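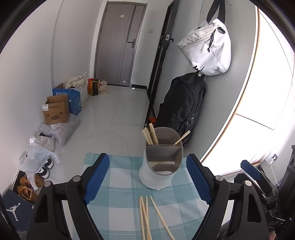

Prepared by Ngcobo Technical Writing for the Predmont bench, Pralville
Dunder Procedure, Section 5: Hand-held grippers, set-up and care at the table
Last changed 28th July

5.1 Scope

This section covers the paired hand-held grippers as used at the utensil station: checking the jaws, laying out the table, the dry run, and replacement of the finger pads. Charging and data transfer are in Section 2. The section applies to the left-hand and right-hand units alike unless a step says otherwise.

5.2 Before you start

Required: a lint-free cloth, isopropyl alcohol, the hex keys from the station drawer, a torch and the station log.

CAUTION: Keep fingers clear of the jaw linkage when operating the trigger. The openings in the arms close up as the jaws travel and will pinch.

5.3 Jaw inspection

1. Switch the unit off and rest it on its side on a clean surface.
2. Open the jaws fully by hand. Travel should be smooth to the stop. Do not force a jaw that binds; go to 5.6.
3. Check the round silver fasteners on each jaw. A head that is proud of the arm, or that turns under finger pressure, must be tightened before use.
4. Inspect both blue pads under the torch. Look for torn texture, lifted corners and glazing (a shiny patch where the pattern has worn flat).
5. Wipe the pads with alcohol and let them dry. Do not use citrus cleaner, as it softens the adhesive.
6. Close the jaws slowly and sight between them. The pads should meet along their full length. A wedge of light at the tip means a pad is seated crooked.
7. Repeat for the second unit.

Note: Inspect every 100 grasps or at each change of operator, whichever comes first. Thin round or square stock such as chopsticks loads a narrow strip of the pad and wears it faster than cups or boxes do.

5.4 Table layout

1. Spread the checked cloth and smooth it out from the centre. A fold under a chopstick raises one end and changes the grasp height.
2. Stand the utensil holder towards the far side of the cloth with its divider across the line of reach. The tall compartment goes at the back.
3. Place the starting chopsticks in the tall compartment, blunt ends up. They may lean to either side.
4. Lay the remaining chopsticks on the cloth between the holder and the operator. Crossed sticks are acceptable and are wanted in part of the set — do not straighten them between runs.
5. Route cables behind the grip so that they do not drag over the cloth.

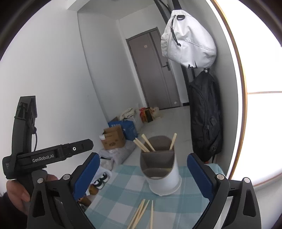

5. and 4. may be done in either order, but the cable check must be complete before the units are switched on. Hold each unit by the lower grip with the wrist straight. Approach with the jaws wide open, and bring the pads down either side of the stick before closing.

5.5 Dry run

1. Switch on both units and wait for the ready tone.
2. With the jaws open, look at the live view. Both pads must be visible and the holder must sit between them. If a pad is missing from the view, re-seat the camera mount.
3. Close on a single chopstick near its middle, lift it clear of the cloth and hold for 5 seconds. It should not rotate.
4. Lower it into the holder and open the jaws before withdrawing. Withdrawing with the pads still in contact will tip the holder.
5. Enter the result in the log.

5.6 Fault table

Jaw binds partway: debris at a pivot. Brush out, then work the jaw by hand. Do not oil.
Stick rotates in the grasp: pad glazed or dirty. Clean; if no change, replace.
Jaws close unevenly: loose fastener. Tighten both sides in turn, a little at a time.
Live view blurred: lens marked. Wipe with a dry cloth only.

5.7 Pad replacement

1. Switch off. Peel the old pad from the tip towards the joint.
2. Remove adhesive residue with alcohol.
3. Press the new pad on from the joint end, textured face inward, and hold the jaws closed for 2 minutes.
4. Leave the unit for 17 hours before recording. Dry runs are permitted sooner.

Replace pads in pairs. Spares issued before November have the older backing and should be returned to stores.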